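Start | Texte | Lesungen | Archiv | Über diese Seite

Seite drucken | Artikel per E-Mail versenden

Hundertdreiundzwanzig

Kurzgeschichte

Im Februar hatten sie beschlossen, die Reihenfolge nicht mehr vorzugeben. Bis dahin stand in jedem Protokoll, welches Teil der Arm zuerst nehmen sollte und in welchen Behälter es gehörte. Das Verfahren hieß Skikell, nach einem See, den außer dem Projektleiter keiner im Labor kannte. Es lief gut, solange der Tisch so aussah wie am Tag davor. Verschob jemand einen Korb um eine Handbreit, griff der Arm ins Leere und meldete Erfolg.

Sie arbeitete seit zwei Jahren bei Niltard, davor hatte sie in Canderik Förderbänder programmiert. Ein Förderband meldete nie Erfolg. Es lief oder es stand.

Die neue Methode ließ sich in einem Satz erklären, und sie hatte ihn oft genug sagen müssen: Der Arm bekam nur das Ziel und musste sich den Weg aus den Vorführungen der Menschen zusammensuchen. Für die Vorführungen brauchte man Leute, die stundenlang Gegenstände von links nach rechts bewegten. Im Frühjahr waren es 30 Sitzungen gewesen, dann kamen 1.000 einzelne Griffe zusammen, und danach schlief sie schlecht, weil sie nachts die Hände weiter bewegte.

Den Bericht für Ruotsalainen schob sie vor sich her. Ruotsalainen bezahlte das Ganze und wollte eine Zahl. Sie hatte eine Zahl. Von 123 Versuchen waren 102 gelungen, das war besser als alles, was Skikell je geschafft hatte. Über die restlichen 21 stand in ihrem Entwurf ein halber Satz.

»Restfehler, zufällig verteilt«, las der Kollege vor, der den Bericht gegenlesen sollte. »Stimmt das?«

»Was meinst du?«

»Zufällig.«

Sie sagte, sie habe es nicht geprüft. Er legte das Blatt hin und ging Kaffee holen. Sie ärgerte sich über ihn, bis er wiederkam, und dann noch eine Weile.

Am Abend sah sie sich die Fehlversuche hintereinander an. Bei den ersten fiel ihr nichts auf. Der Arm fuhr hinunter, schloss die Finger, hob sie wieder, und etwas war zurückgeblieben. Beim neunten holte sie sich einen Zettel. Beim vierzehnten hörte sie auf, Striche zu machen. Der Arm verfehlte alles, was keine feste Form hatte, und er verfehlte es immer auf dieselbe Art: Er griff dorthin, wo bei der Vorführung die Mitte gewesen war. Eine Schnur hatte jedes Mal eine andere Mitte. Vielleicht hatte sie auch gar keine.

Sie strich »zufällig verteilt« und schrieb drei Seiten. Gegen elf rief ihre Mutter an und fragte, ob sie gegessen habe. Sie sagte ja.

Der Projektleiter las die drei Seiten am nächsten Morgen im Stehen. Er fragte, ob man das Ruotsalainen so schicken müsse. Sie sagte, die Zahl sei ja dieselbe.

»Die Zahl schon«, sagte er.

Er unterschrieb trotzdem. Auf das Deckblatt kam das Datum, 12. August 2022, und weil Freitag war, gingen die meisten um drei. Sie blieb mit dem Kollegen, um die nächste Reihe vorzubereiten. Keine Klötze mehr, keine Becher. Er war mit dem Aufbau weiter hinten fertig und kam herüber, im weißen Hemd, die Ärmel kurz, und sah auf den Tisch hinunter.
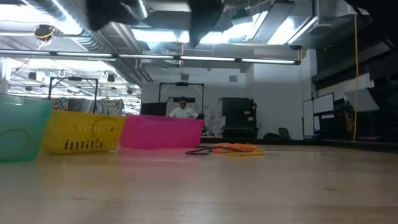
Für die neue Reihe gab es noch keinen Namen. Der Kollege schlug vor, sie einfach durchzunummerieren, und sie war einverstanden. Eine Vorgabe für die Anfangslage wollte sie diesmal nicht im Protokoll haben, die Sachen sollten liegen, wie sie fielen. Jetzt lagen sie rechts neben dem pinken Behälter, die schwarze Schnur in einem Bogen, das orange Band zusammengeschoben, das blassgelbe flach daneben. Er fragte, wo da die Mitte sei. Sie zeigte mit dem Stift auf eine Stelle, zog den Stift zurück und zeigte auf eine andere. »Schreib auf, dass wir uns nicht einig sind«, sagte er, und sie schrieb es auf.

Kontakt | © Alle Rechte bei der Autorin | Nach oben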